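Visit Report: Finik Assembly Works, Open Day for Prospective Equipment Buyers
Prepared by Hernán Quispe, Equipment Planning Office
Date of visit: March 19, 2022

1. Purpose

The Planning Office attended the open day at the Finik works in order to gather information ahead of the May equipment request. The request will cover small-parts handling at the Drirby site, where sorting and repacking of plastic containers is at present done entirely by hand. The office was asked to form a view on three matters: which type of gripper should be specified, what should be bought in the first year, and what should be left for a later budget.

2. Hand-held gripper station 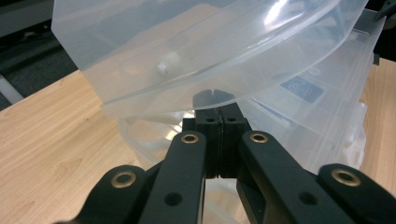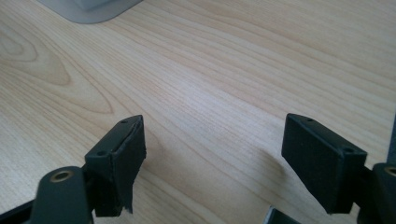

Black gripper fingers over a light wood-grain tabletop.

Visitors were admitted to the station in small groups, and each visitor was allowed to operate the tool. The host explained that the hand-held version is offered as a low-cost first step. A site may use it to learn which of its goods can be picked with two fingers before any money is committed to an arm, a safety enclosure or floor work. The Planning Office considers this a sound order of purchase and recommends that it be followed at Drirby.

The discussion with the host turned on the following points.

Container shape. Curved lids and shallow bowls present a rim that must be approached at a suitable angle. Divided boxes are easier to locate but leave less room between walls. Our own stock includes both kinds, and the trial should include both kinds from the start.

Clear and frosted plastic. The host stated that see-through goods are harder for camera systems than solid-colored goods, particularly under strong overhead light. Any supplier quoting for the Drirby cell should be required to show results with our own containers. Results with cardboard cartons should not be accepted in their place.

Wear parts. Finger pads and joint bushings are treated by Finik as consumable items and are sold separately. They do not appear in the base price. The office asks that they be entered as a yearly operating cost, so that they do not have to be requested as an unplanned repair.

Work surface. An ordinary table is sufficient for the trial stage. The heavy steel bench listed in last year's draft request may be removed.

3. Presentation on purchase terms

The second part of the program was a talk on leasing and purchase, given jointly by Finik and its finance partner, Folteo. Two forms of agreement were described. Under the first, equipment is bought outright with a warranty of 12 months. Under the second, it is leased for 3 years, with service visits included and an option to buy at the end of the term.

The lease is attractive in that it spreads the cost and includes service. It also carries a charge for early return, and the printed summary did not state how that charge is worked out. The office has asked Folteo for the full terms in writing. No commitment was made on the day.

A visitor from Ekinci, a packaging firm, asked what volume of work would justify a fixed arm. The speaker gave 1,000 picks per shift as the level at which Finik begins to discuss one with a customer. The office notes that this is a seller's figure. Drirby does not at present keep a count of picks by shift, and such a count should be started before quotations are sought.

4. Costs commonly left out of a first request

The office raised this subject with several of the staff present. Their answers agreed closely enough to be recorded:

Training time for operators, including cover for their normal duties
Spare fingers and bushings
Lighting changes at the work table
Storage for trial goods, which should be kept apart from goods for sale
Electrical work, if a fixed arm follows

Only the first of these appears in our current draft.

5. Recommendations

The May request should cover 2 hand-held grippers, one set of spare parts for each, and operator training. The fixed arm should be shown as a separate line for the following year, without a figure, until the pick count is available.

Goods for the trial should be chosen by the Drirby packing team. The list should include the items that staff find most awkward to handle, and it should be settled before the tools are ordered.

Purchase terms should be reviewed by the contracts office once the Folteo papers arrive. A copy of this report has been sent to that office, together with the price sheets collected during the visit.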